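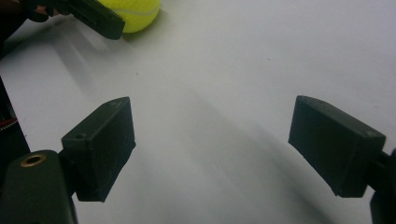
Minutes of the December get-together, Stosel Street Cleanup and Green Group

Hi all, I said I'd write these up the same night and then I didn't, so if I've put words in your mouth, tell me and I'll fix it. We started at 7:15 p.m. in the upstairs room at Flandano, and Igor Říha chaired again.

Last time's minutes
Agreed, with one correction. I had written that the drain on Munasinghe Lane was cleared by the city. It was cleared by Blažena and her two nephews with a garden hoe, and she would like that on the record. Sorry, Blažena!

The bus stop corner
Most of the evening went on this. Everybody likes how the wall looks since we painted it, and the trash is down a lot, but people are leaving bags behind the bench again, mostly on the mornings when the truck comes late. Igor wants a second paint day to cover the side wall as well. I'm more for talking to the snack stand and the two shops first (I buy my coffee there, so I don't mind asking). We went back and forth on it for a good while and ended up doing both. I talk to the shops before the holidays, and the paint day goes in the new year.

Blažena asked whether we could leave the stenciled border off this time, as it took longer than the whole rest of the wall. No objections from anyone who had been on stencil duty.

Saplings
We have 15 saplings promised from the city nursery, ticket number 2054 if you need to call them. The nursery wants us to pick them up in one trip. Igor's brother-in-law has a pickup but it's in the shop, so we need somebody else with a truck or a trailer. Please ask around – I'd hate to lose our place in line over this.

Where they go: the strip along the school fence, then whatever's left by the water tank. There was some worry about goats by the tank. Tree guards came up, and Plostex has offered us offcuts of plastic mesh for free. Blažena thinks plastic mesh around a tree looks awful and said so more than once. I kind of agree, but free is free, and we can swap it for bamboo later. Passed, with Blažena against.

Gloves, sacks and so on
We're low on gloves in small sizes, and the kids end up wearing the huge ones that fall off every time they pick something up. I'll buy a new pack and bring the receipt. Whoever took home the long rake after Munasinghe Lane, could you bring it back please? Nobody's mad.

Sorting
The dry waste pickup is going well on the upper blocks and not so well on the lower ones. Blažena offered to go door to door with the leaflet if somebody will go with her, and I said yes before I'd thought about all those stairs.

Anything else
Igor would like us to start on time. It was pointed out that Igor was the last one in.

To do
Me: shops, gloves, leaflets with Blažena
Igor: paint prices, call Plostex about the mesh
Blažena: leaflet copies, measure the strip by the school fence
Everyone: find a truck

We wrapped up at 8:50 p.m. Next meeting is in the same room, and I'll send the time once Flandano gets back to me.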